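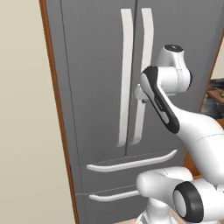

3. Hosting your first private match

Okay, so Brultar is installed and you've got the Cladevier launcher open. Now I'll get you and your friends into a haunted house together. I run all my co-op nights this way, and it's pretty painless once the port stuff is done!

1. Click Host, then Private. Leave the name blank if you want (mine always ends up something silly).
2. Set the port to 262. If the launcher complains, close it, reopen it and type the number again.
3. Pick Zalville as your map. It's small, and new players won't get lost in the cellar for half the night.
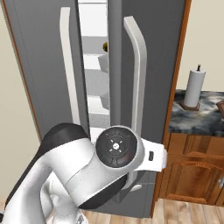
4. Set max players to four. You can go up to 11 - I've tried it, and it was pure chaos with everyone yelling over the ghost.
5. Turn voice chat to Nearby Only. Trust me, it's so much creepier.
6. Hit Start and send your friends the join code.

Note: The first load takes roughly 91 seconds on my old laptop. The bar sticks near the end, so let it sit.

Caution: Don't switch maps while someone is still joining. It wiped my save once, and I had to redo the whole tutorial.
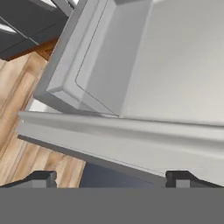

Light gray drawer, seen from above.

If a friend can't see your match, check that you're both on the April 2021 build. The version is in the bottom corner of the launcher, in tiny print. Still nothing? Have them restart Cladevier and paste the code in again - typing it by hand is where I usually mess up.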